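Notebook > Writing Workshop > Short Fiction

We use cookies to remember your reading preferences. Accept / Settings

18 May 2022

Okay, the ferry story is down to 660 words and I'm so close! The Trulis flash contest wants 390, which sounded impossible last week, but I read the whole thing aloud at the Iltach session and could hear exactly where people got fidgety (the bit with the harbor clock, sorry, harbor clock). So that's gone, all 70 words of it, and I only sulked a little.

What I haven't solved is the ending. I have 2 versions and I keep swapping them. In one the sister gets on the boat, in the other she just waves and goes home to feed the dog. The group liked the dog.

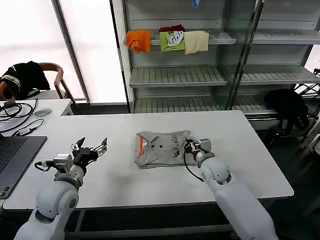

I'm leaning dog too, but then the first paragraph has to mention him or he drops out of the sky. Maybe he's asleep on the ticket? Try that tomorrow, before coffee.

Other stuff: Appiah Press opens for chapbooks in June, and I want to send them the kitchen poems. Huker turned down the lighthouse piece, but with a really nice note saying the middle dragged and to please send more! Taping that one inside the cover. Still need a title for the ferry story. "Slack Water" is the favorite for now.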